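Home Practice Online: Chapter Previews
August 6, 2019
By Celina Wysocka

We use cookies to remember your place in the text and to understand which chapters are being read. By continuing you agree to our use of cookies. Accept / Manage settings

CHAPTER 3

Open Shelves and the Things That Land on Them

When I first began teaching the home organization course at Filton, I used to start with closets, as I suppose everyone does, and for the first few years I never thought to question it. A closet has a door, and a door is a great comfort to a beginner (you can always shut it and go have a cup of coffee). But the students kept coming to me after class with questions about something else altogether. They wanted to talk about the shelves in the living room, or the cubes in the playroom, or that unit in the hall that had seemed like such a good idea in the store and now made them feel tired every time they walked past it. So in the second edition of this book I moved open shelving up to where you find it now, ahead of closets and well ahead of the garage, and I have been glad of it ever since.

By open shelving I mean any piece of furniture that holds things without hiding them. Bookcases count, and so do wall ledges, plate racks, and the square-compartment units that have found their way into so many of our homes. It is this last kind we'll spend most of the chapter on. They are easy to live with in many ways, and they'll take a basket or a row of picture books with equal good nature, but they do have a habit of collecting whatever a person happens to be carrying.

I asked 40 households in Pemport to let me look at one open unit apiece, just as it stood on an ordinary February morning, with no tidying beforehand. You would not believe how many of them wanted to tidy beforehand! Between them those units gave us 273 objects that their owners could not readily place in any category at all, and the longer I looked over the lists, the fonder I grew of them. Single mittens, a doorknob, the lid to a jar long gone, keys to a house somebody had moved out of. I have come to call these things "landers," and the word will turn up often in the pages ahead. A lander is an object that has been set down but hasn't been put away. It may be perfectly useful. It may even be dearly loved. It simply has no address.

Please don't think of landers as a sign of failure. A low compartment with a bottle cap, a bit of board and some small dark odd-shaped thing in it is telling you where hands come to rest in that room, and that is worth knowing before you move a single item. Something large, on the other hand, say a toy drum, will claim a compartment all to itself and in a way has already solved its own problem. Its neighbor, the lonely cup, hasn't. 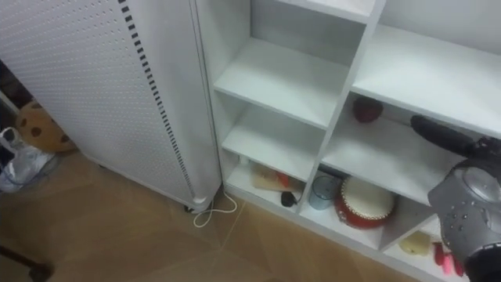
Bare compartments deserve a word too, for students are often in a great hurry to fill them. I would ask you to wait. In the Gavrilă method, which we'll study in section 3.2, an empty cubby is treated as working space, the same as a clear stretch of kitchen counter, and you are asked to leave it be for a full week while you watch what arrives. I was doubtful when I first tried this at home, and I will admit that I cheated on the fourth day with a vase. Try to do better than I did.

You'll also want to look at the floor beside your unit, at cords and plugs and anything on wheels, before you decide how the lowest row should be used. We come to that in section 3.4, along with the Sternance worksheet for measuring reach.

Before reading on, choose one open unit in your own home and write down what is on it. Leave everything where it is for now. Keep the list somewhere handy, as you'll be adding to it at the end of each section.

3.1 Reading a Shelf Before You Touch It

Start with the height of the person who uses the shelf most.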